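About Eltlow

Eltlow is a floor marking and surface identification company. We survey indoor storage buildings, design the layout of traffic lanes and storage zones, apply the markings, and keep the records that go with them. Most of our clients run warehouses, parts stores or small assembly shops with concrete floors between 10 and 40 years old.

The company was started by Suqin Liang, who had worked as a site surveyor and was asked one January to redraw the lane plan of a parts warehouse. The existing plan did not match the floor. Lines had been added by four different contractors in three different widths, and two of the colors had no entry in the site key. The survey took longer than the painting. The method used on that job, with changes, is the one we still use.

The office and test floor are in the same building. The company has 16 full-time employees: nine in application crews, four in survey and drafting, and three in the office.

Scope of work

A standard contract covers the following:

Floor survey, including joints, patches, drains and slope.
Moisture and hardness readings on a fixed grid.
Removal of old lines by grinding or solvent, as the surface allows.
Lane and zone layout, drawn to scale and signed off by the client before any material is applied.
Application of tape, paint or two-part coating.
A color key posted at each entrance.

We do not install racking, guardrails or overhead signs. Where a layout depends on these items, we mark the positions and leave the installation to the client's supplier.

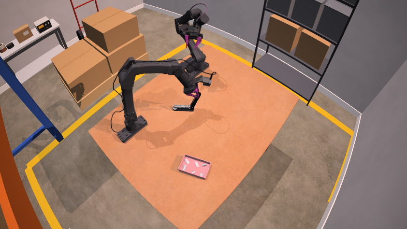
Survey method

Every site is divided into square cells, and each cell gets a record number. The record holds the surface type, the existing coating if there is one, the readings, and the date of the last marking. To date we hold 2209 cell records. Records stay open after the job closes, so a client who calls about a worn lane can be quoted from the file without a second visit.

Survey data is kept in Testis, a database written in-house. It accepts readings from handheld meters and produces the scale drawing used by the crew. Clients receive a copy of the drawing and a table of readings. They do not need Testis to open either one.

Concrete is graded in five classes. Class 1 is sound and uncoated. Class 5 is loose or contaminated and is not marked until it has been repaired. Classes 2 through 4 are marked with different primers, and the primer used is written on the drawing next to the cell number.

Materials

Tape is used for zones that are expected to move within two years. It is applied with a weighted roller and trimmed square at the ends. Paint is used for pedestrian lanes and for storage bays with light traffic. Two-part coating is used where forklifts turn.

Our standard coating is the Doreletti system, which we buy as a primer and a pigmented top coat. At normal indoor temperatures we allow 30 hours before wheeled traffic and longer in unheated buildings. The crew lead releases the lane in writing. A lane that is released early at the client's request is excluded from the wear warranty.

Work surfaces are a smaller part of the business. Some clients want bench tops and packing tables marked to the same key as the floor, and we supply thin tape and templates for this.
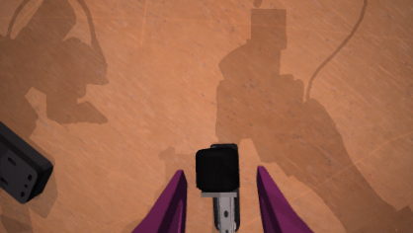
Bench tape is narrower than floor tape and uses a lower-tack adhesive, so it can be lifted without solvent when a station changes. We recommend replacing it once a year. Floor line widths are set by lane type and are listed in the layout drawing.

Test floor

New products are run on our own slab before they are offered to clients. Each sample is laid in a strip, loaded with a wheeled cart and checked at fixed intervals for edge lift, color change and loss of thickness. A test lasts 52 weeks. Products that fail are logged with the reason, and the log is open to clients on request.

The current series compares three yellow tapes and one coating on patched concrete. The Ye trial, which covers primers for damp slabs, is in its second stage. 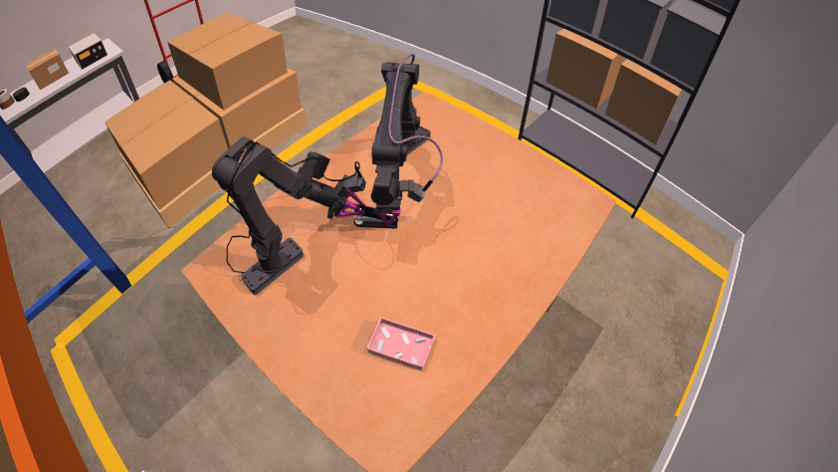 Orange matting over a gray concrete floor.

Service area and contact

We accept work within a day's drive of the office. Larger sites are scheduled by zone so that part of the building can stay open. Requests for a survey should include a floor plan, the approximate age of the slab and the hours when the floor can be cleared. Survey requests are answered by the drafting office in the order received.

Page last revised Sunday, July 23, 2023.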